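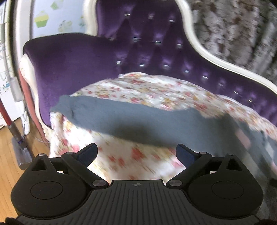
4. Line stretch and what it did to our pull readings

I should own up that this part of the work began as a grumble. Lucía Campos and I had been flying the same two kites on the same hill at Nedthorpe for most of February, and our pull readings never agreed. Hers came out lower every time, and I was quietly sure she was reading the spring gauge wrong. She was just as sure it was me (she still is, a bit). What neither of us had thought about properly was the line.

We were both using 60 metres of it, but mine was the stiff braided stuff I've flown on for years and hers was a softer twisted line, bought on a big spool because it was cheap. A soft line gives when a gust arrives. The kite jumps back a little, the line stretches, and by the time the tug gets down to the gauge it has been smoothed out. On my line the tug arrives more or less whole! So if you only write down the highest reading in each flight, as we did at first, you end up comparing lines and calling it kites.

We went back and did it again with the lines swapped. The Skotel is a plain diamond with a long tail, and the Sirko is a flat delta with rather more sail than it needs. Each was flown 20 times on each line, always from the flat bit by the gate, and always with the bridle knot left where it was. I can't stress that last point enough, as we lost a whole morning to a bridle that had crept along by a finger's width.

Fig. 7. Highest pull in each flight, Skotel and Sirko, on braided line (filled marks) and twisted line (open marks). Flights are shown in the order they were flown. 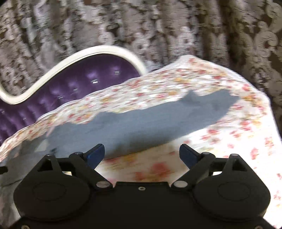

The Sirko showed the bigger gap between the two lines, and I think I know why. It's a lively thing and it darts about in a gust, so most of its high readings are short, sharp tugs, the very sort that a soft line swallows. The Skotel just sits there and leans. Its open and filled marks in Fig. 7 are nearly on top of one another, apart from a few early flights when the tail was tangled and I hadn't noticed.

Zlata Onyshchenko, who wrote the little logging program for us, pointed out that the average pull over a whole flight hardly moved when we changed lines. She had 2,215 separate readings to play with by then and a good deal more patience than me. I've used her averages from here on, and kept the highest readings only for Fig. 7. If you want to know whether your line will snap you still need the highest ones, of course, but that's a different question and I'd want a better gauge before I tried it.

There is one loose end. We flew the Lorel, a small box kite, on both lines on 6/2/19 and got a slightly higher pull on the soft line, which is the wrong way round. The wind was picking up all afternoon and the soft line went second, so that may be the whole story. I've left those flights out of the averages but they are in the table at the back, and we'll fly it again in the other order when its broken spar has been mended.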